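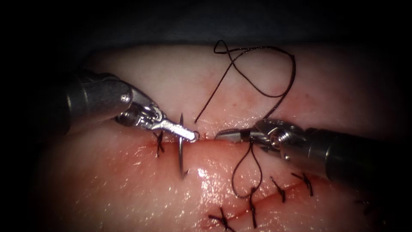
Surgical Automation Group, Department of Mechanical Engineering

Chapter 2
Learning to Suture from Watching: Where the Method Comes From

I came to suturing robots sideways. My first job with Leszek Pietrzak was fixing the lighting in his lab, and I stayed because I got hooked on one question — how much of a stitch can you learn from looking at stitches?

For a long time our answer was "not much". We'd sit a trained person at the console, record the arm positions and teach a program to copy them. It copied them beautifully, right up until the thread did something new (and thread always does something new!). Cable-driven wrists made it worse. The cables stretch a bit, so the joint readings say the jaws are in one spot when they're really a hair to the left, and a hair is plenty when you're trying to pick up a suture.

Seema Vashisht's idea was to stop trusting the absolute numbers. In her method, which we called Rulano after the street we were on, the program predicts each move relative to where the tool is right now, and it leans on the pictures to work out the rest. I thought she was mad. Then we ran it over the weekend and I came in on Saturday to find her grinning at the whiteboard.

We'll build the whole thing up in this chapter, starting with the data. We used 600 demonstrations, each cut into short pieces: pick up the needle, drive it through, pull the thread, tie off. You'll meet the Hirham set again in the exercises, so it's worth getting friendly with it now.

Before any of that, have a good look at the view from close in. The fixed camera is great for telling you where both arms are, but it's hopeless at judging whether a strand has been caught or is just lying behind the jaws.

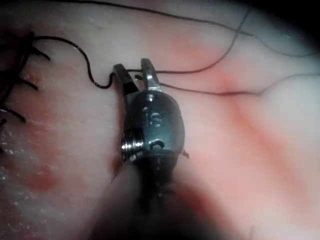 Figure 2.1 Close view of one instrument, with suture at the jaws and a row of tied stitches at left.

Look at how many strands cross near those jaws. To a program, they're all thin dark lines, and picking the wrong one ruins the knot. We lost 56 trials to exactly that before we changed how the two views were combined, and section 2.1 begins with what went wrong.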